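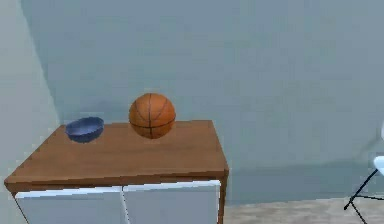
4. Placing the Iltton room sensor

Please read this section completely before you open the mounting bag. The sensor measures temperature and humidity of the room and sends them to the Cindholm base unit.

4.1 Choose the place

1. Select an inner wall. Outer walls are colder and give a wrong value.
2. Keep a free distance to windows, radiators and lamps.
3. Do not mount the sensor behind a curtain or inside a shelf.
4. Hold the sensor on the chosen place and press the button for 5 seconds. A green light means that the radio connection is good. With a red light, go nearer to the base unit and repeat. The range is up to 300 feet in open air, but inside a house it is less.

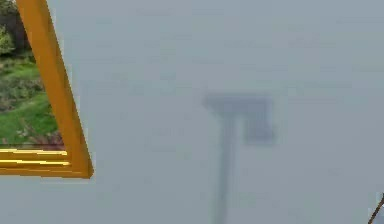

Fig. 4: Plain wall surface beside a gold picture frame.

4.2 Fix the holder

1. Clean the wall with a dry cloth.
2. Remove the paper from the adhesive pad and press the holder firmly.
3. Wait one night before you hang the sensor in it.

Note: On rough plaster the pad does not hold. Use the two screws from the Hämmerli mounting set (sold separately).

CAUTION: Before drilling, check the wall for electric cables and water pipes.

4.3 First measurement

The first values can be wrong while the sensor takes the temperature of the room. Leave it alone until the evening, then compare. If the difference stays, see section 7, "Correcting the value". The battery must be changed when the symbol blinks, also if the sensor still sends.

Saltberg Home Climate, user guide

Share 4 | Comments 5

This website uses cookies. Accept | Settings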